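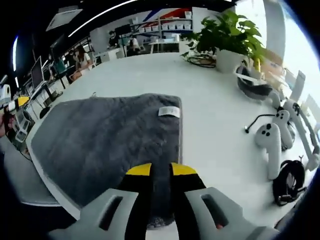

Orhun Yurt wrote to us in March that his towels come out of the closet flatter than they went in, and could we please say once and for all how a thick one ought to be folded. We've had so many letters along those lines that his went straight to the top of the page. The rest are the questions we hear most often at Fetolton, answered at whatever length they seemed to need.

How should I fold a thick, fluffy towel?
Into a large rectangle, and then stop. People are taught to keep folding until the thing fits in one hand, which is fine for a thin kitchen towel, but a plush one fights back and you end up with a fat little brick that topples over. Lay it flat, bring the long sides together, smooth it with your forearm, then fold it across once or twice depending on your shelf. Orhun, go with once if you have the room.

Where should the care label end up?
Wherever you like, though I'm fond of leaving it showing at a corner. It saves you hunting for it on wash day - and if you start with the label in the same spot every time, your stack comes out even without your having to think about it.

Can I cut the label off?
You can, but read it first and write down the washing temperature somewhere. If the print has gone faint, hold it flat under a good lamp before you give up on it.

Do I need a special table?
Goodness, no. Any flat, clean surface bigger than the towel will do, and a bed works too if you don't mind a bit of sinking in the middle. If your table is also where the cables and gadgets live, push them over to one side and give the towel the other half. Loose plugs love to catch in the loops, and a pulled loop is a nuisance. (Should it happen, snip it level with small scissors and please don't tug!)

My dark gray towels leave fluff on everything. Is something wrong with them?
Probably not. New towels shed, and dark ones get blamed for it more because it shows up so well on a white table. Wash them on their own the first 3 times, clean the dryer filter after each load, and give them a good shake before folding.

Why do mine feel stiff?
Usually it's too much detergent. Bülent Dönmez wrote in to say he halved his and had soft towels again within a month, and I've done the same at home ever since. Go easy on fabric softener as well, as it coats the loops and they soak up less.

How high can I stack them?
Four or five thick ones, no more. The poor towel on the bottom gets squashed otherwise. Put the clean ones underneath and take from the top, and they'll all get their turn.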